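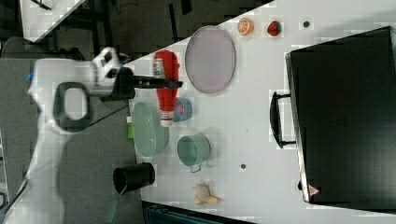
Ketchup on its side, toy food, white table.

Why we quit eating together (and how my street started again)
Drurkville Library, evening talk, March 17, 2019

Say hi. Thank Mhairi Strachan for the room and the cookies. Ask who ate dinner standing up this week - wait for the hands, put mine up too.

Start with my parents' kitchen. Six of us, one bench, dinner at 5:30 whether you were hungry or not. Dad put ketchup on everything, including my mother's pot roast, and she never quite forgave him. Do the voice if they seem friendly.

Then jump to me at thirty-four, eating cereal over the sink in Zemumbridge. I had a perfectly good table and it was covered in mail. Pause here, people usually laugh.
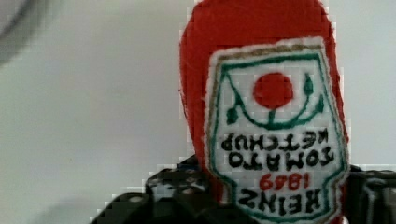 So in January I put a note through every door on Kettani Street. Soup at my place, Thursday, bring a bowl. I made enough for 300 and four people came (we ate lentils until Easter!). The next week it was nine, and one of them brought a folding table, which helped a lot more than the soup did.

Slow down for this part. What got people through the door was having a job. If you tell a shy neighbor "come hang out," they stay home. If you tell them you're out of bread, they show up with two loaves. 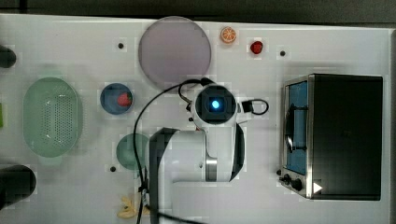 Round plate, orange slice, a little red fruit.

Kids. I used to seat them separately and I was wrong. Mix them in, let them pass things, and expect spills. Tell the gravy story, but the short version - I ran way over with it in Vimby.

Money, since somebody always asks. The whole first winter cost me $200, mostly onions, chicken and paper towels. Read out the soup recipe only if there's time.
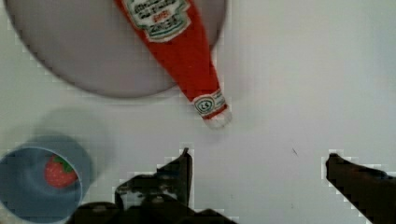 Don't fix the menu too early either. We had a sign-up sheet with columns and it nearly killed the thing. Now it's a group text on Wednesday, and if we end up with three potato salads, fine, we eat three potato salads.

Questions. Repeat each one for the back row. Leave the bowl-and-bread flyers by the door and remember to pick up my ladle.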